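Notebook, April – croquettes, batch with the coarse crumb

Started at 9 with the filling from yesterday. It had firmed up well in the fridge overnight and was easier to shape than the last lot. Portions were 40 g each, rolled between the palms and then pressed a little longer than round. Flour, egg, crumb, then back through egg and crumb for half the tray. The Kosivel crumb is coarser than what we had before and sheds more in the tray. Sieve the leftovers before using them again.

Single coat took the egg unevenly at the ends. Double coat covers better but adds weight – 70 g of extra crumb across that half of the tray, more than I had budgeted for. Parsley went into the filling late and some of it has ended up in the coating. Chop finer next time.

One piece per bowl for the look-over, green bowls on the gray top.

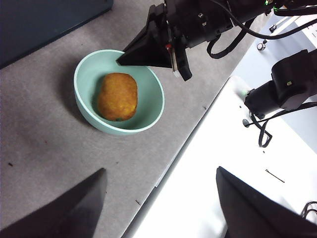 Single croquette in the mint-green bowl. Crumb bumpy, small dark green speck near one end.

Color is what I wanted, golden toward orange. The Tak sheet asks for "even gold", so ask Herotum whether orange is still inside their range before we change the oil temperature. Shape is fine, oval with rounded ends.

The bowls are a bit wide for one piece. Sisotach has a smaller size in the same glaze, check the price.

Crumb used so far: 395 g, including what was sieved out. Still to do: repeat with the single coat and a longer rest after the egg, label both trays, order parsley.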